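How to learn a harmony part by ear

I've sung the low part in kitchens, vans and one very cold church hall, and I still learn every song the same slow way, so put aside an evening and be kind to yourself!

Play the song through and just hum the tune until you're thoroughly sick of it. Then pick one line, the chorus if you can, and find the bass note under each chord.

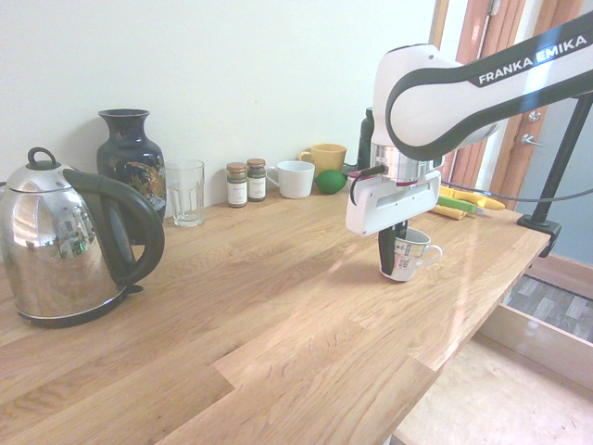

Kettle and spice jars along the kitchen worktop.

Now sing up from that bass note until something sits nicely against the tune (thirds are friendly). Record it on your phone, play it back and sing the melody over yourself. Do 7 goes, have a rest, then try it with a friend.

Comments

Eglė Zariņš: Tried it on Friday with my sister, we got as far as verse two!

Azlan Krishnan: Does this work for minor keys?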